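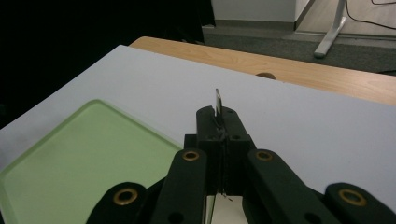 Nermina Pavlović wrote:
Pinch them now, before it gets any later! Five or six leaves on each new shoot, then nip out the tip with your fingernails. I did mine in June and the fruit is already sizing up. If you wait until September you'll just get a lot of pretty leaves and a handful of green marbles that never soften.

Re: Fig in a pot, loads of leaves, hardly any fruit
Posted Sunday, August 25, 2024

phong_hoang
Thank you Nermina! For those just joining, my fig is an Ullora in an 18 inch pot, third summer, against a brick wall that faces south and a bit west. It's taller than me. I counted fruit this morning (yes, I'm that person) and there are 10, all on the lower half, all hard. I feed it tomato food whenever I remember. We're in Benham, so first frost could be any time from early October on. I'm completely in love with this plant and would like to eat something off it before I'm old.

Radomir Shehu
I'm going to disagree with the pinching, at least in August. Pinch a fig this late and it pushes out side shoots. Those side shoots are soft and sappy when the cold comes, and they die back, and then you've lost the wood that would have carried next year's early crop. Pinch in June or leave it alone until next June.

And an 18 inch pot is plenty. People keep moving figs into bigger and bigger tubs and then wonder why they get a tree and no figs.

Nermina Pavlović
Side shoots in late August? Mine barely bother. By then the days are shortening and the plant has other things on its mind. I've done a late pinch four years running when I missed the June one and never lost more than the odd tip.

Radomir Shehu
You also wheel yours into a garage. Phong, where does yours spend the winter?

phong_hoang
Against the wall with bubble wrap around the pot and an old quilt over the top. It lost its top foot two winters ago and came back like nothing had happened.

Radomir Shehu
There's your answer, then. The early crop sits on last year's wood as tiny buds through the winter. Lose the tips and you lose the buds. You're then depending on the main crop on the new growth, and in Benham the main crop runs out of summer about one year in two. Save the wood and you'll be swimming in figs.

vlasta.b
Hello fig people!! Can I add feeding to the argument? Which tomato food, and how often is "whenever I remember"? I had exactly this problem, huge glossy leaves the size of dinner plates, and it was all down to me. I'd been using lawn feed by mistake for most of a spring (the bags are nearly the same green, in my defense). Switched to something high in potash, every two weeks from when the leaves open until the fruit starts to color, and the difference the next year was incredible. I ate 35 figs off one plant. I know it was 35 because I wrote every one on the kitchen calendar.

phong_hoang
Thirty-five! I'd cry. It's the store brand from Grindis, the one in the red bottle. I'll check the numbers on the label when I'm home.

Hạnh Võ
Grindis has two red bottles, which is silly of them. One is for tomatoes and the other is the all purpose one with a lot more nitrogen. I've picked up the wrong one twice. Look at the first number of the three. If it's the biggest, that's leaf food.

My fig question, while everyone's here - does anyone water theirs every day? I've been told figs like it dry, and I've been told never to let them dry out, sometimes in the same paragraph.

Nermina Pavlović
In the ground they can take it dry. In a pot in August I water every evening, and twice if it's over 90. A fig that dries out hard will drop its fruit within days, and if you then drench it the ones that are left will split. Steady is the whole trick with pots. Mulch the top with whatever you've got. I use pine bark.

Radomir Shehu
Agree with every word of that. Mark the calendar.

vlasta.b
I water from a can and stand there until it runs out the bottom. My other half thinks I'm talking to it. I am talking to it.

phong_hoang
Back with the label. It's the all purpose one. First number is the biggest by a mile. Three summers of leaf food! Hạnh, I owe you a fig.

Hạnh Võ
Ha! Welcome to the club. Don't swap over and then double the dose to make up for it, I did that as well and scorched the leaf edges.

Nermina Pavlović
At this point in the year I'd give it a proper tomato food for three more weeks and stop. You want it slowing down before the cold. So that's the feeding settled, and I'm sticking with my pinching.

Radomir Shehu
And I'm sticking with not. Phong, if you want to test it, pinch half the shoots and leave the other half. Tie a bit of yarn on the pinched ones so you remember in spring.

phong_hoang
Doing that! Blue yarn on the pinched side. The wall side gets left alone because I can't reach it without kneeling in the lavender anyway.

What about the fruit that's on there now? Any chance?

Nermina Pavlović
How big?

phong_hoang
The largest is like a ping pong ball, the others more like big olives.

Nermina Pavlović
The ping pong ball has a real chance. Figs sit at that size for weeks looking like they've given up, then they swell and droop over a few days, so don't pick it early. It should hang straight down and feel like an earlobe. The olives could make it with a warm September. Anything smaller than a pea can stay put, it might be next year's early crop.

vlasta.b
THE EARLOBE TEST. Yes. And if there's a drop of syrup at the bottom you run, you do not walk, because the wasps have seen it too.

Hạnh Võ
I put little organza bags over mine, the kind for wedding favors. Works for wasps and for the most part for birds. A squirrel took one, bag and all.

Radomir Shehu
One more word about winter, then I'll leave you in peace. The quilt is fine until it rains, and then it's a cold wet quilt. Horticultural fleece, two layers, tied loosely, with dry straw stuffed between the branches. I get mine from Berisha, the long roll, and it's lasted me five winters so far. Take it off in March on mild days and keep it close by for the cold nights. March is when I've lost the most, when the buds are already moving and you think you're safe.

phong_hoang
I've definitely been guilty of the March thing. Sunny weekend, everything off, frost on the Tuesday.

Hạnh Võ
Can't mine just go in the basement? No window, stays in the forties.

Nermina Pavlović
Perfect for it! Once the leaves have dropped it doesn't need light. A cup of water once a month so the roots don't shrivel. Bring it up in stages or the new leaves burn. My oldest has done almost 60 months in total in a dark garage if you add up all the winters, and it fruits better than I deserve.

vlasta.b
Phong, please take cuttings when you prune. I've never grown an Ullora and I've got a fig with striped fruit I could swap you for it. Pencil-thick, two or three buds each, damp paper towel in a bag. They root so easily it's almost unfair.

phong_hoang
Striped?? Yes please. I'll cut some once it's dormant and send you a message. And I'll report on the ping pong ball.

Radomir Shehu
Report on the yarn as well. I want to see those side shoots.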